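Wanted: hot sleepers, Trolcombe and nearby

Welstead is looking for people who lie awake in summer wondering whose idea the mattress was. We want to know if a woven mat on top of the sheet makes for a better night, and we need beds other than our own to find out.

You'll sleep on a mat for 11 nights and fill in a short diary each morning, before coffee if you can manage it. Grumpy entries are welcome. Spelling isn't marked.

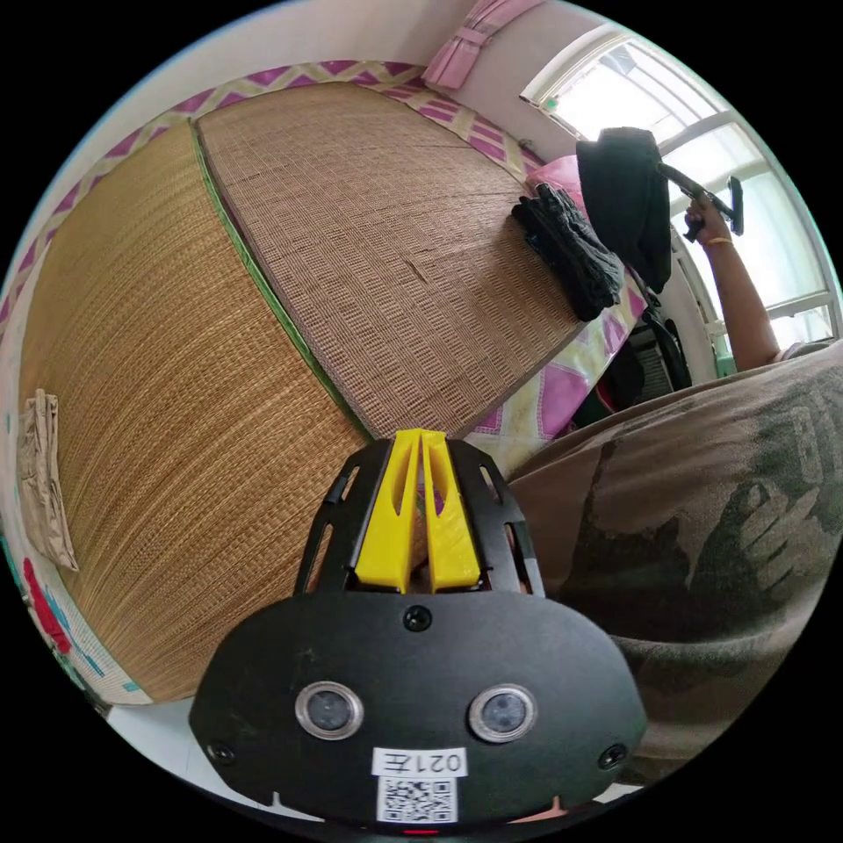
Woven mat with green edging, over a patterned sheet.

You should be 18 or over and free of back trouble. Partners may take part, though they'll need their own diary – we've read the joint ones. Cats can't be enrolled.

Pays $312, and you keep the mat. Apply to Elin Prosser at the Welstead front desk by the last Tuesday in August. Snorers, please say so up front.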